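Sorting project, senior design: segmenting compartments when the tray is clear
Board: Student Projects / Manipulation

plellness_cap
Second semester of a two-semester capstone at Darnport. The task is kitting: a robot fills a divided tray with office supplies, closes it, moves on. We train a policy from human demonstrations recorded with a head camera, with the operator seated at a table and working with both hands. Target is 600 demonstrations before the February review.

The policy part trains without errors. The part that fails is the compartment detector. The tray is clear plastic on a white table, so most divider edges have almost no contrast. The detector finds the outer rim and then merges cells, usually the bottom row.
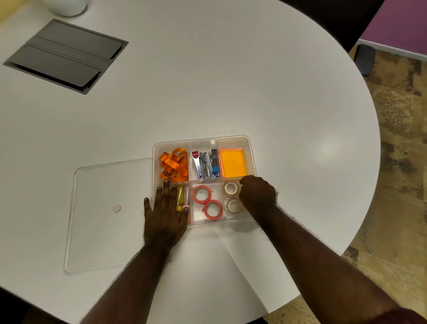 Our current pipeline fits the outer rectangle first, then splits it by a fixed 2 x 3 grid in tray coordinates. That works until a hand covers a corner. In a posture like this one, with the left hand over the glue sticks and the right over the masking tape, both lower corners are poorly observed and the fitted rectangle rotates several degrees. The lid is a second problem. It is also clear, also rectangular, and lies right beside the tray, so the rim detector sometimes locks onto it.

Questions: is there a standard way to hold the tray pose through occlusion, and should we change the table surface?

torque_ripple
Change the surface. Dark matte mat, done. You are spending a semester on a problem that costs one trip to a craft store.

plellness_cap
Considered. The review rubric says the workspace must be "unmodified office furniture." A mat is arguably a modification. We asked and got an answer that could be read either way.

Vukadinović_fan
Put it in writing and ask again. At Tresville we lost points on a line like that.

As for the pose: do not re-fit every frame. Fit once when both hands are out of view, then track. The tray rarely moves on its own. Gate the update on how much of the rim is visible, and if it drops below the threshold, keep the last pose.

gridsnap
Disagree with holding the last pose. With two-handed work, the operator pushes the tray all the time without noticing. If you freeze the pose during contact, you freeze it exactly when it changes. Use a filter with higher process noise while a hand overlaps the tray, and let the visible part of the rim correct it.

Vukadinović_fan
Fine in principle. In practice a partial rim on white gives you bad corrections, and high process noise means you trust them. We tried both. Freezing had lower error on our set.

gridsnap
Your set was single-handed, if I remember the write-up. That matters.

plellness_cap
We can test both. We have 12 sequences with hand-labeled tray corners.

Another issue is the contents. We hoped to use them as landmarks, and for some cells that is reasonable. 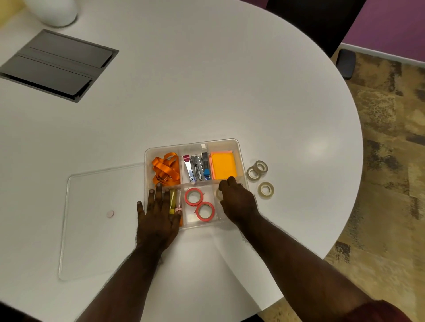 The orange lanyards are easy to segment but deform on every handling, so their centroid is useless. The staplers stand on end and keep a fairly stable outline. Sticky notes are best: saturated color, straight edges, and they stay put. All of these sit in the upper row, which the hands leave open in the postures that give us trouble. The clear tape is the worst of the items. The class "tape" also covers the red rolls, and the network prefers red.

torque_ripple
Split the tape class. Clear tape and colored tape share a shape and nothing else your network cares about.

What are you doing with items outside the tray? If rolls are on the table beside it, a landmark scheme has to know they are not landmarks.

plellness_cap
Three rolls are out on the table to the right of the tray in the second frame I posted. At present we drop any detection whose center falls outside the fitted rectangle. I realize that is circular if the rectangle is wrong.

gridsnap
It is circular. Use only the upper row for the correction, weight the sticky notes highest, and ignore tape entirely for pose.

Vukadinović_fan
That I agree with. I would still freeze when fewer than 2 landmarks are visible.

For the lid: if it always starts on the left, add a prior on position. Otherwise compare the interiors. The tray has dividers and contents, the lid has neither.

torque_ripple
A position prior will break the first time someone left-handed records.

plellness_cap
It would. One of our operators is left-handed. We will go with the interior check.

Plan for now: split the tape class, upper-row landmarks, and run freeze against filter on the labeled sequences. I will post error numbers for both. The mat question has been sent again, in writing.

gridsnap
Post the per-sequence numbers – the mean will hide the cases where the tray was bumped.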